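Search this site Go

Siltham Ochre Survey
Progress report to the Ellance Fund, July

Work in this period covered the two remaining pits on the north side of Siltham quarry and the first round of laboratory grinding at Skutik. Sampling is complete. The archive now holds 934 bagged samples, each logged by pit, depth and color code.

Grinding follows the method agreed in the last report. Each batch weighs 100 g and is passed through the fine sieve twice. Mean recovery was 98 percent for the yellow beds. The red beds gave poorer figures – they carry more clay and clog the mesh – and will be washed before the next run.

Binder tests began with gum arabic only. Linseed oil is on order from Fedoruk and has not arrived, so the oil tests move to the next period. The lightfastness panel needs 60 days in the window rack, and no results are reported here.

Spending is within budget on all lines except transport, where the second van hire was not planned. We ask to move the unspent printing money to cover it. The color chart will be issued as a download in place of the printed edition.

Next period: wash and regrind the red beds, start the oil tests, draft the chart.

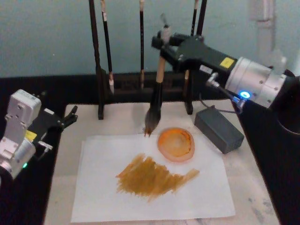

Mohsin Mengal replied that the transfer was fine in principle, but that he wanted the van invoice and a date for the oil tests by Wednesday.

Contact | Copyright Siltham Ochre Survey | Back to top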